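Gripper notes, part 2: the left hand holds the bag

I swapped the parallel grippers on the Festden arms in January and have been putting off writing up the result. The short version is that I am keeping the new ones on the right arm and am undecided about the left.

The old pair were Conneely units with a wide stroke and flat rubber pads. They are good at boxes and cups. They are poor at anything that lies flat on carpet, which describes most litter. The pads are thick, so the tips reach the pile before they reach the object, and closing them pushes a wrapper along the floor until it folds by luck. The Grendo units have a shorter stroke and thinner fingers, and they close with the tips lower to the surface.

Both arms run from the same Rorach controller as before. I did not change the gains. The only setting I touched was the closing current limit, which I dropped to 12 percent on the left side after the first evening. Above that the fingers kept walking off the rim of the bag when the right arm bumped it.

The task is picking litter off a carpet and putting it in a black bag. One arm holds the rim, the other does the picking. I like it as a gripper test because the objects ask for different things. A bottle wants opening width. A paper bag is forgiving. A snack wrapper is light and slippery. Clear film is hard for the camera before it is hard for the hand.

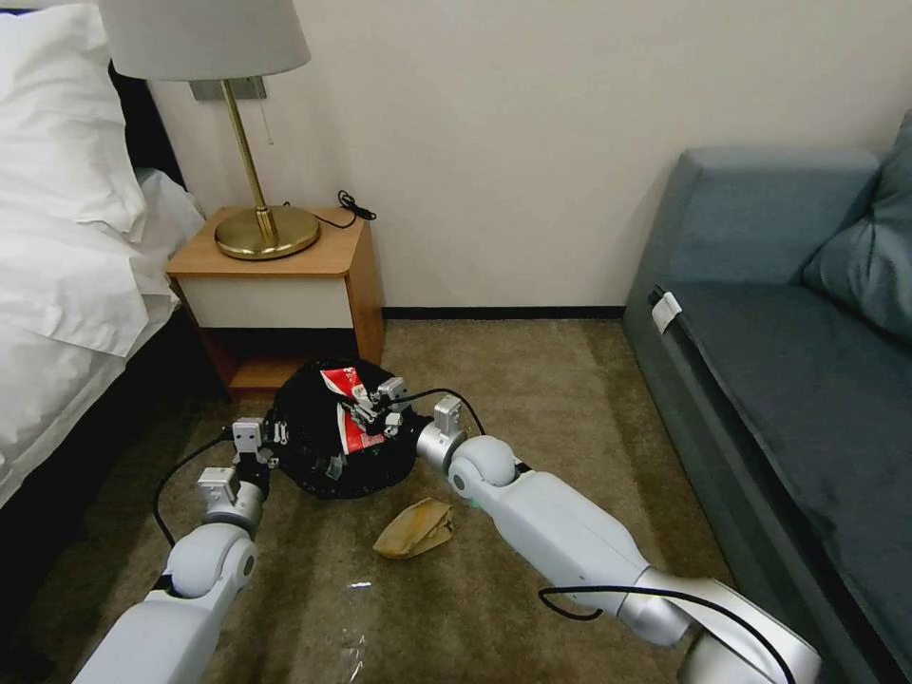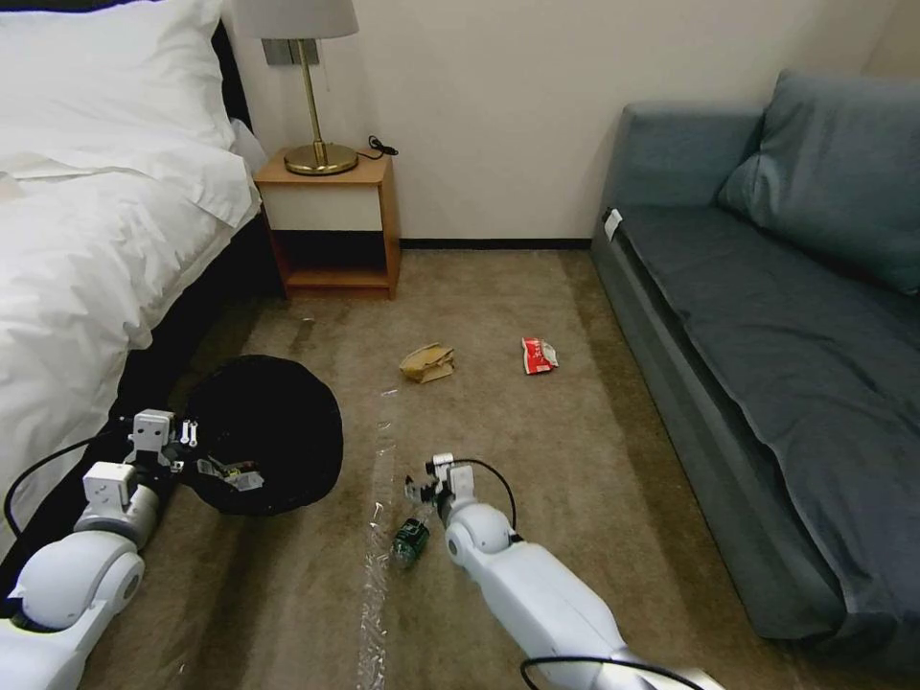
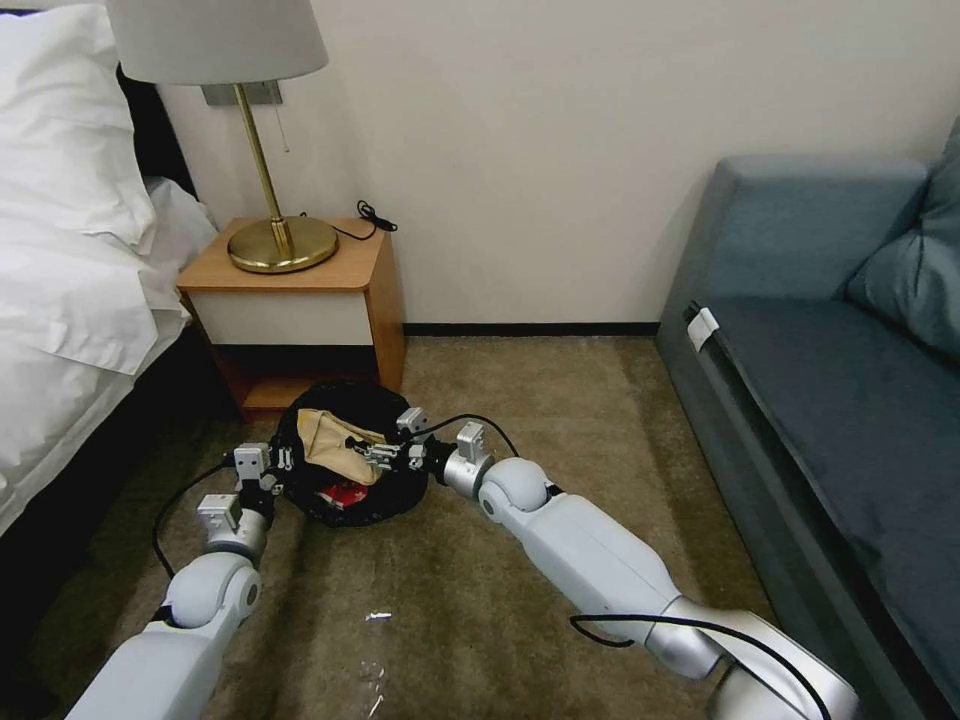
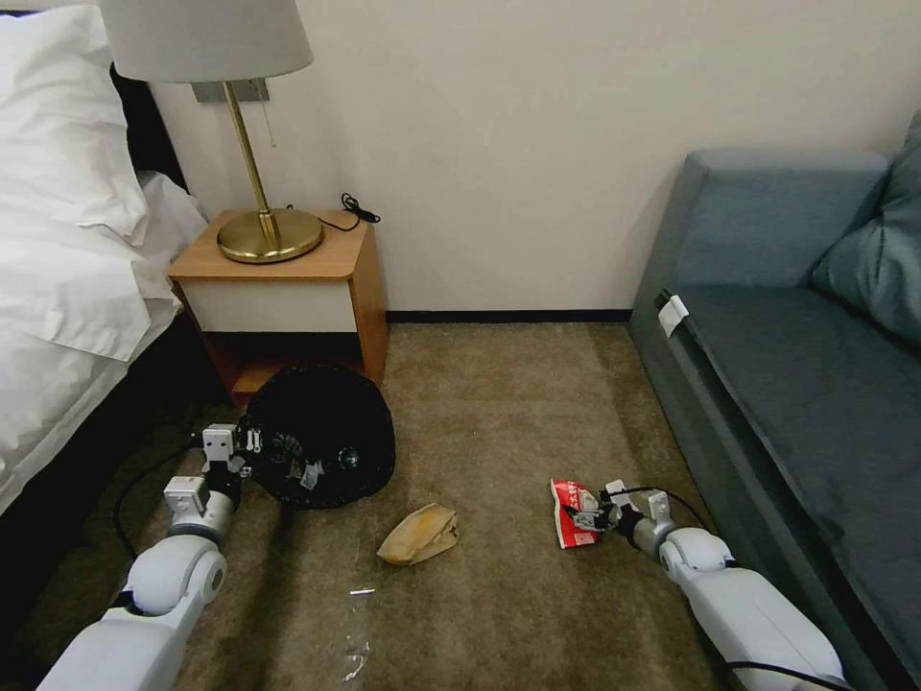
Left gripper at the bag, right gripper on picking duty, same corner of the room in all four.

Some observations, in no useful order.

The wrapper was the clearest improvement. With the Conneely pads I had to come in at a steep angle and press. With the Grendo fingers I can pinch a raised fold and lift. If there is no raised fold I still have to make one, and pressing down and closing slowly works better than dragging.

Paper is easy for both. The release matters more than the grasp: open too early and it catches on the rim, open too late and the fingers are down in the bag and take the plastic with them on the way out. I now open halfway, wait, then open fully. It costs a second or so per item and I have stopped resenting it.

The bottle is the one place I miss the old stroke. The Grendo opening clears it with little to spare, so the approach has to be lined up properly across the body. Going for the neck is the lazy fix.

Film remains bad. I can grip it when I find it. The head camera loses it against beige carpet, and depth returns there are mostly the floor underneath. A wrist camera is the obvious next step, though there is already a cable looping over the right gripper and I would like to reroute those first.

The left hand is a different problem. Holding a rim wants a long, soft contact, and these fingers give a short, hard one. I tried 2 layers of tape on the inner faces, which helped until the tape rolled up. The next thing to try is one Conneely on the left and one Grendo on the right. The controller keeps a separate tool offset for each arm, so it should only mean redoing the left calibration.

Cycle counter on the right unit stood at 1295 when I shut down, with no play in the fingers that I can feel. I will check it again after the swap.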